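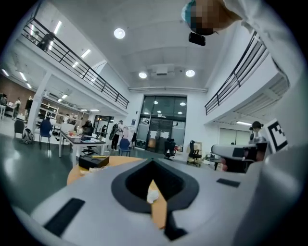
Coffee From Cherry to Cup: Vallora Museum Opens Saturday Program for Families

The Vallora Museum has added a second weekend program to its winter schedule. The new session covers coffee, from the harvested cherry to the brewed cup, and is open to children aged six and up with an accompanying adult. It runs in the east gallery next to the trade routes exhibition, which remains on view through the end of February.

Bollo, a local roaster, supplies the beans and the equipment. Staff from its production floor run three of the four tables. The fourth is handled by the museum's education department and deals with shipping, customs marks and the burlap sacks used for export.

At the first table, visitors sort green beans by size with a set of hand screens and remove the broken ones. The second shows the same lot at five stages of roasting, laid out in trays and labeled with the time and temperature at which each sample was pulled. Visitors may handle all samples except the darkest, which leaves oil on the fingers and on the worksheets.

Grinding takes place at the third table. Three hand mills are set to coarse, medium and fine, and the ground coffee is passed through a sieve so that the particles can be compared under a magnifier. Adults can taste the results in small paper cups. Children are given a drink made from the dried husk of the cherry – sold by Bollo under the name Rundo – diluted with warm water and a little honey. The husk contains some caffeine, and parents are asked to decide at the sign-in desk whether their child will take part in the tasting.

A printed guide, available in English and Spanish, follows the path of a single lot from the farm to the port of Preda. It includes a map, a glossary of 42 terms and a page of measurements for repeating the grinding test at home with a kitchen sieve.

Capacity is limited to 100 people per session, with two sessions each Saturday at 10 a.m. and 1 p.m. The museum reports that some 300 people signed up in the first week of registration, and the earliest morning dates are full. Afternoon places remain. Unclaimed places are released at the door 15 minutes after the start.

Admission to the program is included in the regular museum ticket, but registration is separate and must be completed online or at the front desk. Strollers can be left in the coat room – the gallery aisles are too narrow for them when the tables are set up.

Posted 12/13/24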